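Home | Open Jobs | Shops | Apply | Contact

Maintenance Technician, Palletizing Cell
Posted in December by Shewit Araya

Skindari needs a technician to look after the palletizing cell at our Nesby shop. The cell is one Stolodeck arm with a vacuum gripper, an infeed conveyor and a light curtain. It stacks boxed hinges for up to seven hours a shift.

What you will do
- Check suction cups and hoses before each start, and change worn cups as a full set
- Grease the conveyor bearings every 100 running hours and write it in the log
- Re-teach pick points after a box size change — there are four sizes now
- Test the light curtain and both stop buttons with the shift lead
- Swap the arm's backup batteries with the controller powered on

What you need
- Two years of work on industrial arms or packaging machines
- Comfort with lockout, a multimeter and a basic wiring diagram
- Able to lift 50 pounds

Getting here
The shop is at 67 Gudeta Road. The road is narrow, with low buildings close on both sides and a rust-red wall on the right as you drive in. Watch for the patch of worn asphalt.

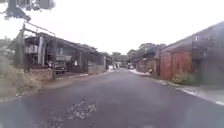
How to apply
Bring or mail a resume to the shop office. Tell us which controllers you have worked on. Interviews include an hour at the cell.

Recent listings
Conveyor Fitter, Nesby
Second Shift Lead, Packing
Parts Room Clerk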